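Two Grippers, One Eggplant: Our Simulated Kitchen Project
Thilini Ranasinghe and Selorm Darko, April 2022

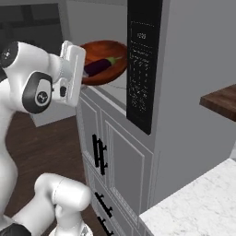

What we wanted to find out

Our question was pretty simple: does a fancier gripper model help when the arm has to take an eggplant off a plate? We had 2 grippers to try in the simulator, the plain parallel one we call Karnus and a softer-fingered one called Votov. Same white arm, same kitchen, same wooden plate. Selorm wrote the controller and I (Thilini) did the gripper settings and most of the complaining.

How we ran it

We gave each gripper 2,000 tries, with the eggplant turned to a new angle every time. A try ended after 60 seconds whether the arm was done or not. I started the first batch in February and had the friction set way too low, so I threw all of that out and began again. Ouch!

What happened

Votov did better when the eggplant lay across the fingers, and I was so ready to call it the winner. Then we got to the angles where the stem faces away from the gripper, and Karnus caught right up. Most of the misses for both came from closing on the rim of the plate, so I think our approach path matters more than the fingers do. Arif Marikar suggested coming in steeper, and that's what we're setting up next.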